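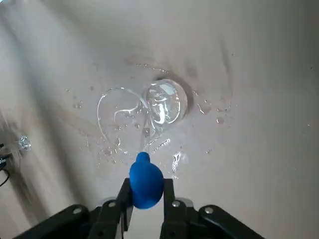
The Grodell bench is a two-armed robotic workstation for handling small amounts of liquid, assembled at Sakuvside, a shared workshop in Tellbridge. It is usually described by its builders as a home-scale alternative to a laboratory pipetting machine, a comparison that the available evidence does not support very well. A conventional machine draws and releases liquid with a motor-driven piston. The Grodell bench instead closes the two black fingers of a general-purpose gripper on the body of a blue rubber bulb, and clear liquid can be found lying on the work surface ahead of the bulb's tip, as a puddle with droplets scattered to either side of it. The builders class results of this kind as "deposits." Critics have used other words.

Background

The project began in November as a proposal to automate the filling of small vials for a water-testing hobby group that meets at Sakuvside. The original plan called for a single arm and a printed syringe holder. The holder was dropped after the first attempts, and the bulb was adopted in its place on the grounds that it was cheap and already in a drawer. No written comparison of the two approaches has been published, and the project log skips from the last syringe test directly to the first bulb test.

A second arm was added later. The stated purpose was to let one arm steady the glassware while the other dispensed. The log contains several runs in which the second arm did no steadying at all, and some members of the workshop have questioned whether it was needed.

Construction

The arms are commercial units and were not designed or modified by the group. The building work consisted of the table, the mounting plates, the wiring, the lighting and the software. Descriptions of the bench as "a homemade robot" are therefore misleading, although they are common and the project's own page has never corrected them.

Cables from each base are led off the table without a cable chain. A chain was specified in the parts list and is marked as fitted in one revision of the wiring notes, then as pending in the next.

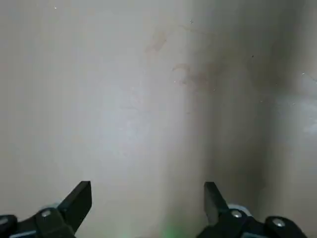
Photo credit: Sakuvside workshop log, gripper camera. Reproduced by permission.

Cameras are mounted at the wrists, close behind the fingers. This gives a useful view of the gap between the fingertips and a poor one of nearly everything else. At short range a plain pale surface fills the picture, and there is little in it for software to measure distance against beyond soft shading and a few faint brownish stains. The project page says that the wrist camera "provides depth." It is a single camera, and the page does not say how.

The software was written by members of the group and borrows its motion planning from an earlier attempt, known in the log as the Sæther planner. What was kept and what was rewritten is unclear. The Sæther planner was intended for picking up solid blocks and has no notion of a squeeze that must be held partway. The Grodell version adds a fixed list of finger positions, each tied to an amount of liquid. A list of this kind holds good only if the bulb is gripped at the same height every time, and the project has not shown that it is.

Layout 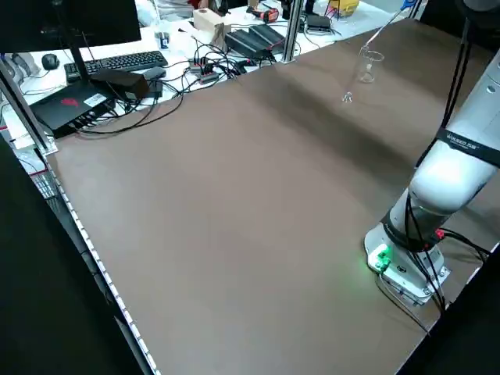 Source: Sakuvside project archive (fixed camera). Text and pictures may be copied for noncommercial use.

The work surface is brown and matte, with a strip of small white LED lights along its silver edge. Control equipment, including a mini PC and its keyboard, stands on a separate white table behind. Glassware is kept on the brown surface itself. There is no raised lip or drip tray in the published plans, and the question of what happens when liquid reaches the electronics has been raised on the project's discussion page and left without an answer.

Clear glass on an evenly colored background is a known difficulty for camera-guided machines. The group's answer was to change the lighting. This may have helped, but no runs were recorded under the old lights with the same glassware, so the improvement claimed for the LED strip rests on the builders' impression of it.

Performance

The project page reports 959 dispensing attempts, a figure that has been repeated widely. Of these, 128 have a matching entry in the run log. The rest are described as "informal," and it is not stated whether failed attempts among them were counted, repeated or thrown out. 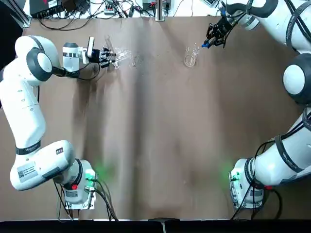
Even the logged runs are hard to interpret. Volume was estimated by eye for most of them, and a kitchen scale was used for the others without a note of its resolution. In the best documented session, which lasted three hours, the bench filled five vials. A person with the same bulb could be expected to do this in a few minutes, and the comparison is missing from the report.

Supporters reply that speed was never the aim and that the bench was built for learning. That position is reasonable, but it appears only in later versions of the project page. Earlier versions promised unattended overnight filling.

Status

The bench remains in place at Sakuvside. A second bulb design and a drip tray are listed as planned work. An offer from another member to rerun the tests with a weighed sample has been acknowledged in the log, with no session booked.

See also

Liquid handling robot
Pasteur pipette
Shared workshop
Machine vision of transparent objects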